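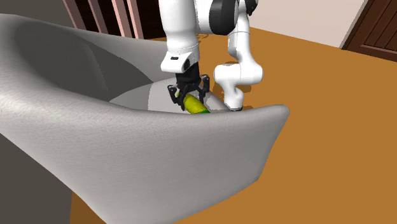
Sutoscombe Branch Loans

Circulation records from the Sutoscombe community library, cleaned up and put into plain tables. The library is one large room and a children's corner, open six days a week, lending books, audiobooks, DVDs and jigsaw puzzles. The records come from the desk system, Bitano, and from the paper cards that were still in use for puzzles until the change to barcodes.

Maintained by Augustina Gbeho. Card transcription by Efua Bonsu.

What is in the download

loans.csv has one row per loan, 3,262 rows in all.
titles.csv has one row per title, linked to loans.csv by title_id.
puzzles.csv has one row per jigsaw puzzle, 131 rows.
notes.txt lists every correction made by hand.

All files are comma separated, UTF-8, with a header row. Dates are year-month-day. Empty cells mean the value was never written down. They do not mean zero.

Columns in loans.csv

loan_id: a number with no meaning outside this file.
title_id: matches titles.csv. For puzzles it starts with P and matches puzzles.csv instead.
out_date: the day the item left the building.
due_date: blank for puzzles, which had no due date.
in_date: the day it was checked back in. Items dropped in the return slot overnight get the next open day.
renewals: how many times the loan was extended. The limit is 2, but the desk can override it and sometimes did.
home_branch: Sutoscombe or Estbridge. Estbridge items came over on the van by request.
age_band: child, teen or adult. This is the type of card used, so a parent borrowing picture books shows up as adult.

Columns in puzzles.csv

puzzle_id, name, pieces, missing, donated. The missing column holds what borrowers reported on the slip inside the lid. Reports were not checked. Where two slips disagreed we kept the later one.

How the tables were made

Bitano exports loans as monthly text reports. The script odoi.py (named for the shelf the old reports were kept on) reads the reports, joins split lines and drops repeated headers. Puzzle cards were typed in by hand and then read back against the originals by a second person. Titles were matched on ISBN where there was one and on author and title where there was not. Large print and regular editions are kept apart.

Known problems

The June report has a gap of several days when the desk computer was down. Loans were written in a notebook and entered later, so many share the same out_date.

DVD box sets were cataloged as one item at first and as separate discs later. Do not compare DVD totals across that change.

Browsing and reading in the room are not recorded anywhere. Neither is the swap shelf by the door.

Privacy

Card numbers, names and addresses were removed before the files left the library. There is no borrower ID, so you cannot follow one person from loan to loan. Please do not try to work it out from dates.

Use

Free to use for teaching, research or your own interest. Please credit Sutoscombe Branch Loans. If you find an error, send the loan_id and what you think it should say to Augustina Gbeho, care of the Sutoscombe front desk. Fixes go into notes.txt with the next release.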